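7 August 2021

Read Jintana's draft of the Tanasarn token filing twice. Still not sold on it.
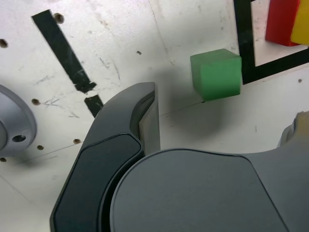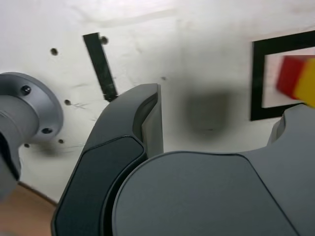
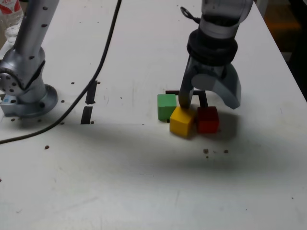 The July version put the review at 16 days. Now it's 7, same checklist, same two people. Where did the time go? Ask Jintana Petchrat on Monday.

Ran Metunen over the holder list. 258 wallets, and it flagged 2 as linked. Seems low to me. Raíssa thinks the matching rule only looks at the first transfer, and I'd bet she's right.

Lullurham say their custody letter is "in process." They said that last month too. Not signing off on a letter I haven't read.

To do: rerun with the wider rule, send Raíssa the raw output.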